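# Masking the gripper out of wrist camera depth in Zarka

A wrist camera sees its own gripper in every frame. If those pixels reach the obstacle map, the planner treats the fingers as an obstacle attached to the end of the arm, and every start state is reported in collision. This page covers building a self-mask, applying it to the depth stream, and checking it in simulation before moving to hardware.

You need a working Zarka install, the Jastdale simulator with the cabinet world loaded, and a robot model whose collision meshes match its visual meshes. If you have only tested with the boxes that ship as default collision shapes, replace them first.

## 1. Set the clipping range

Open `camera.yaml` and set the near plane:

```yaml
wrist_cam:
 near_mm: 80
 far_mm: 2000
 rate_hz: 30
```

The near plane must be closer than the nearest finger surface. A near plane placed behind the fingers removes the fingertips from the render and leaves holes in the depth image that the mask does not cover.

## 2. Generate the mask

The mask is rendered from the robot model at the current joint state, using the same intrinsics as the camera:

```
zarka mask build --camera wrist_cam --links hand,finger_l,finger_r --pad 2
```

`--pad` grows the mask outward, in pixels. Start at 2. Calibration error on a real arm usually needs more, but a large pad hides the area between the fingers, and the grasp planner needs that area for the final approach.

Build the mask per frame if the fingers move. A static mask built with the fingers open will be wrong as soon as they close.

## 3. Pick a test pose

Move the simulated arm so that the camera faces the cabinet fronts with nothing in the grip. Grooved panels make a good background. The recesses are narrow and regular, so a mask edge that wanders is easy to spot where it crosses one. Keep shadows turned on. 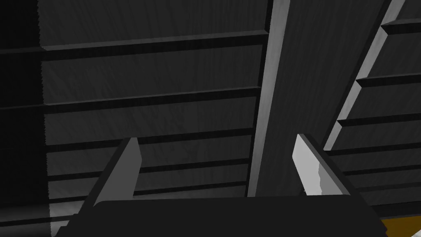

Color thresholding was the method in the first version of this tool, and it fails against dark surfaces. A near-black hand in front of charcoal wood has almost no contrast along its outline, while a finger that catches the light can differ sharply from its twin. Shadow edges add false boundaries of their own. The geometric mask ignores all of this and depends only on the joint state and the camera transform.

Color is still useful for debugging. Overlay the mask on the RGB frame:

```
zarka mask view --camera wrist_cam --overlay rgb
```

Check the fingertips first, then the gap between the fingers. The gap should be unmasked down to the hand, apart from the pad. If the whole outline is shifted in one direction, the camera transform is wrong. If only the fingers are off, look at the joint offsets.

## 4. Apply it to the depth stream

```yaml
obstacle_map:
 source: wrist_cam/depth
 self_mask: true
 masked_value: unknown
```

Use `unknown`, never `free`. Setting masked pixels to free clears map cells behind the hand that the camera has not observed.

## 5. Run the check

```
zarka mask test --frames 300 --tolerance 0
```

The test sweeps the fingers through their range and counts depth points that fall inside the robot model after masking. Any nonzero count is printed with its frame number. Timestamps are the usual cause: the mask must use the joint state at image capture, so set `sync: capture` if the failures occur only while the fingers are moving.

Masking does not remove the shadow filter requirement. Mixed pixels along finger edges can land in open space beyond the pad. Naveed Janjua's Bangash filter handles these and should run after the mask. Its default window works at 30 Hz; at lower rates, see the notes in `filters/README.md`.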